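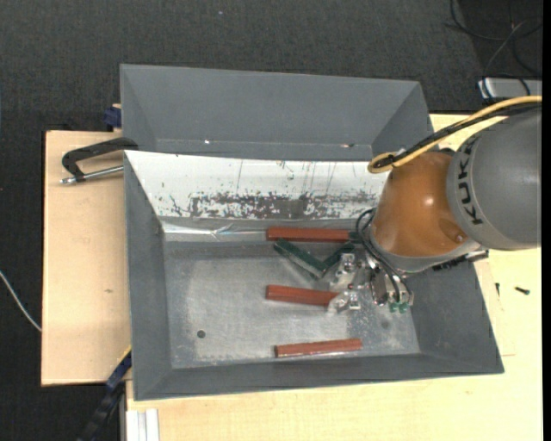
Search the notebook Search Go

September, lime mortar trials for the Hedstead garden wall, continued from previous book

08.40. Store at 14 °C, humidity high, door kept shut overnight. Uncovered the first set of prisms. Set A (Viltthorpe sand, putty) can be marked with a thumbnail at the edges and less easily in the middle of the top face. Set B (Medthorpe sand, putty) marks everywhere. Set C (Viltthorpe sand, hydraulic lime) does not mark. No surprise in any of that at this age. Sprayed all three sets lightly and put the damp hessian back.

Two prisms in set B have a hairline across the narrow face, both a third of the way along. Hiếu thinks they were disturbed in demoulding. The moulds for B were the ones with the stiff end plates, so he may be right. I have marked both with a cross in pencil and they will stay out of the strength results but stay in for the shrinkage readings on the uncracked end. Correction, written after lunch: they cannot stay in for shrinkage, the gauge studs are at the ends and the crack sits between them. Both out.

Sand, repeated

The Medthorpe grading in the last book is wrong. I had the pan weight down as the 63 micron sieve and everything below that shifted up one line. Re-ran it from the retained half of the sample, oven dried overnight, on the Tjoa shaker, ten minutes. The total after sieving agreed with the total before to within a gram, so I am happy with the run.

What the corrected curve says: Medthorpe is a finer sand than I had it, with a hump in the middle and very little on the coarse sieves. Viltthorpe is better spread. It has proper grit at the top end and tapers off sensibly. Neither has worrying silt. The jar test on Medthorpe gave a thin pale band over the sand after standing, and the water above it was still cloudy this morning.

Voids, by the water method (dry sand tamped in the measuring cylinder, water added until it just stands level with the surface):

Viltthorpe: 240 ml of sand took 68 ml of water.
Medthorpe: cylinder knocked while filling, result thrown away. To be repeated.

The Viltthorpe figure is lower than the usual one-third that the three-to-one recipe leans on, and that fits the grading. It does not follow that we can cut the lime by the same proportion. Putty is itself largely water and the tamping in the cylinder is a good deal more thorough than anything a trowel does. I would still like to try a leaner mix in Viltthorpe as set D. Iqra is against it for the coping and content to see it for the body of the wall. Agreed that D goes ahead as a trial only and does not appear in the specification until there is a full set of readings.

Putty

Opened the second tub. A skin of clear lime water on top, as it should be, poured off into the lidded jug and kept for damping down. Putty below is stiff and smooth and holds the shape of the trowel. Density by the brass pot: the pot was not quite dry the first time, so first reading discarded, second and third readings agreed. Entered on the tub lid as well as on the sheet, in pencil, as the marker pen from the last tub has already gone illegible.

Phong asked whether the putty should be beaten before gauging or only turned over. We have been doing it both ways depending on who was mixing, which is not good. From now on: turn out what is needed, ram and chop it on the board until it slackens, then add sand. No water at all until the sand is fully in. Most of the time none is needed. The B mix probably had water added too early. The note for that day is in two hands and neither mentions it, but the slump was well above A and the bleed on top of the prisms was visible.

Mixing log

11.15. Set D, Viltthorpe sand and putty, lean. Phong mixing, me weighing. Sand weighed dry, putty by volume from the pot, both converted on the sheet. The mix looked short and crumbly for the first part and I expected to have to give in and add water. Left it to stand under polythene while we cleaned down, then knocked up again, and it had come together. Workable, a little harsh under the trowel, hangs on the back of it when inverted. Flow table reading 198 mm after the drops, mean of two diameters at right angles. That is lower than A and I would call it the stiff end of what a mason would accept for bedding. For pointing it is good.

Filled the moulds in two layers, tamped each, struck off level. Moulds brushed with the thin oil this time and wiped, so there should be less staining than on A. Studs checked for straightness before filling. One stud in the end mould was slightly proud and I reset it. Labels scratched into the top face after the first stiffening, D plus the mould letter, the same system as before.

Some mortar left over. Phong used it to point up the short panel of reclaimed brick in the yard, left-hand side. Right-hand side is already done in mix A. Same raked depth, same damping, same finish with the churn brush. This should give us a fair comparison of colour at least. D looks paler fresh, but everything looks different fresh.

Colour

Nga came over with the loose fragment from the north face at Hedstead, the one with the original joint still attached to the brick. Compared with our discs under the window and again at the open door. Original is a warm buff with dark grit and white lumps of lime clearly visible. Our A disc is close in general tone and too uniform. It has no lumps. Set C is greyer than the original in either light and I do not see that changing with age.

Nga's opinion is that the lumps point to a hot mix, with quicklime slaked in the sand and used soon after. I agree it is the likeliest reading. Whether we want to reproduce it is a separate question. Arguments for: appearance, compatibility, probably better adhesion to those soft bricks. Arguments against: none of the masons on the job has used it on this scale, late slaking could push the face off the joints if it is rushed, and it brings a burns hazard that the present method statement does not cover. I have written to Vinh to ask what he did at the chapel wall. If his answer is useful we could make a small set E, outdoors, goggles and gauntlets, water and eyewash by the board before anyone opens a bag.

The fragment went through the dissolution test in part. A small piece off the back was crushed lightly, dried, weighed, and left in dilute acid in the fume cupboard. It fizzed strongly, then slowly. Filter and weigh tomorrow. The remaining grit can then go through the small sieves and be put next to the Viltthorpe curve. Keep in mind that any shell or limestone in the original sand goes off with the lime and makes the mix look richer than it was. Nga has a thin section on order which should settle how much of that there is.

Shrinkage

Set A has now been read on 7 mornings. Most of the movement came in the first three and the line has flattened. Set C moved less and flattened sooner. Set B is still going, more than either, which is what a fine sand with too much water would do. I do not want to blame the sand for the water, so B will have to be mixed again under the new procedure before Medthorpe is ruled out. It is the nearer pit and the cheaper sand, and the client will reasonably ask.

The comparator zero drifted between the start and the end of this morning's readings. Small, but it was there. Invar bar to be read before and after each set from now on and not just at the beginning. Today's readings corrected by splitting the difference, and flagged in the sheet with an asterisk.

Curing

Argued over the hessian again. Iqra's point: covering for this long keeps the putty mixes too wet to carbonate and we are only delaying the result. My point: uncovered they dry from the outside and stop, and that is worse. The compromise in the sheet now reads hessian damp for the first stage, then wetted and allowed to dry in turn, with the cover off during the day. All sets get the same treatment apart from C, which stays damp for longer. The hygrometer on the lower shelf reads higher than the one on the upper shelf. Swapped them over to see whether it is the shelf or the instrument. Look at 16.00.

16.00. It is the instrument. The one now on the upper shelf reads high there too. Taken off and labelled, salt test needed.

Snapped one spare A prism across the middle and sprayed the broken face with phenolphthalein. Pink core, colourless rim. The rim is even on the three moulded sides and deeper under the struck face. Measured with the steel rule at each side and entered. Snapped a spare C for comparison: thinner rim, sharper line. The D spares are not to be touched until demoulding is well past.

Things outstanding

Medthorpe voids, repeat, with the cylinder on the floor mat.
Remix B. Phong to weigh, Hiếu to mix, no added water without writing it down.
End plates on the stiff moulds: ease with a fine file, check square afterwards.
Filter the acid residue.
Order more phenolphthalein, the bottle will do one more session.
Ask Hedstead whether the scaffold on the north face will be sheeted. If it will not, the pointing there should wait for spring whatever mix is chosen.
Reply to Vinh when he writes.

17.20. D surface firm, no bleed, no cracks. Edges slightly dry at the mould nearest the door. Laid a second piece of hessian over that end and moved the polythene across. Heater left off.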